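What's new at the Holton library (and what I've been borrowing)

I stopped in at the Holton Public Library last month to return two overdue mysteries and came out forty minutes later with a new password, a stack of old newspapers on my laptop and a reservation for a sewing machine. So this is going to be a longer item than I planned!

The big news first. The library's digital newspaper archive is open to anyone with a Holton card, and you can get into it from home. It's called Sirko, and it holds 1,012 issues of the old Holton weekly, scanned page by page and searchable by word. Until January you had to go down to the basement, ask for the microfilm, and then fight with the reader that always wanted to spin the wrong way. I loved that basement, but I don't miss the reader one bit.

Oleksandra Kobzar runs local history at the library and she sat down with me for a quick tour. You type in a name or a street, pick your years, and the pages come up with your word highlighted in yellow. I tried my own street and got a complaint about a loose goat, a church supper and a very long letter about snow removal that could have been written yesterday. Oleksandra told me the search struggles with the oldest pages, where the ink has spread and an "e" can look like a "c" — so if your great-grandmother doesn't show up, try a couple of misspellings before you give up on her.

You can save pages to your own folder, print them, or email them to a relative who has been arguing with you about a date. Printing at the library costs the same as any other printing there. Saving and emailing are free.

To sign in, go to the library's home page, choose Research, then Newspapers, and put in your card number and PIN. If you've never set a PIN (I hadn't), the front desk will do it over the phone.

The second bit of news is for people who like to have things in their hands. The Library of Things has moved from the closet by the restrooms to its own shelves near the children's room, and it has grown to more than 200 items. There are cake pans, a button maker, a telescope, board games, a carpet cleaner and the sewing machine I mentioned, which I get for a week as soon as the person ahead of me is done with her curtains. Most items go out for 14 days. The popular ones, like the carpet cleaner, go out for seven.

There's also a new section for the table, with place settings, serving dishes and linens you can borrow for a family dinner or a shower. Olesia Kushnir looks after it, and she'd like everyone to know that dishes come back washed, please, and in the same box they left in.
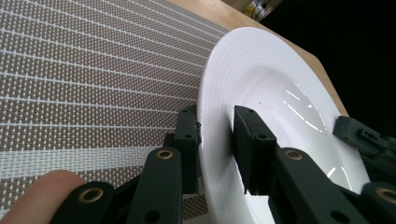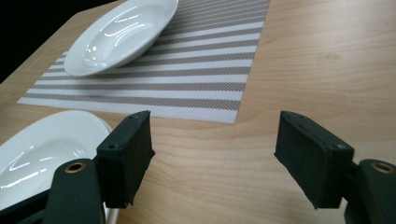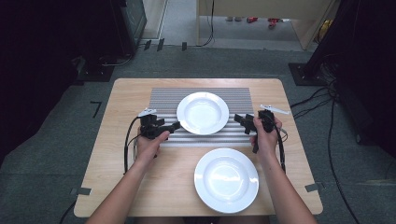
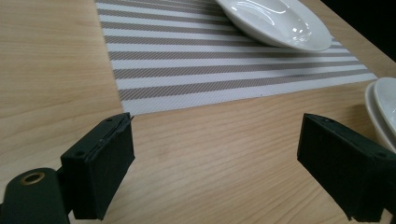
White dishes and a striped placemat on a light wood table.

Booking any of it works the same way as putting a book on hold. Look it up in the catalog, click Reserve, and wait for the email. You have to be 18 to check out anything with a plug, and you pick up and return at the desk. No book drop, for reasons I'm sure you can imagine with a telescope.

Now, classes. Roksolana Tkachuk is teaching a beginner session on family history research in the upstairs meeting room, and it's the one I'd sign up for if you're at all curious about the newspaper archive. She covers the census, the town records and how to keep your notes so that you can find them again (my notes are on the backs of envelopes, so I'll be in the front row). Bring a laptop if you've got one. There are a few to borrow in the room, but they go quickly. It starts at 6:30 p.m. and runs an hour and a half, and the side door on the parking lot will be open the whole time.

Areeba Rajput is doing drop-in help with phones and tablets again, mornings from 10 until noon at the round table by the magazines. She'll get the library's e-book app onto your phone and show you how to make the print bigger. She helped me get audiobooks going last fall and I've been through most of a Norwegian crime series since then, mainly while doing dishes.

Speaking of the app, it changed over the winter. The old one has been replaced by Ruvavum, and the old one won't open anymore. Your holds have moved across, but your wish list hasn't, so if you had one you'll need to build it again. I lost a list of gardening books that I was never going to read, so I'm taking it pretty well. You can have eight e-books or audiobooks out at a time now, up from five, and magazines don't count toward the limit. I've been reading three knitting magazines a week and I don't even knit that much.

A word on the reading room. The big chairs are back from being reupholstered and they are a handsome dark blue. They're also a good bit firmer than before. My neighbor Oksana Didenko says they'll soften up, and I hope she's right. The lamps got new bulbs too, and it is so much nicer to read in there after four o'clock.

The Friends of the Library are collecting books for the spring sale. They'd like 500 more children's books before they start sorting — picture books and chapter books especially, and jigsaw puzzles if you're certain all the pieces are there. No encyclopedias, no textbooks, nothing that has lived in a damp garage. Leave your boxes with the desk on the ground floor and somebody will come out with a cart if they're heavy.

One last thing: the Suster Room, the little quiet study at the back, can be reserved online now in two-hour blocks. It seats four, it has a whiteboard, and the door finally closes all the way. You can book up to a week ahead, and if you're more than fifteen minutes late they'll give it to whoever is waiting.

My sewing machine email came in while I was typing this up, so I'm off to pick it up before they close at eight.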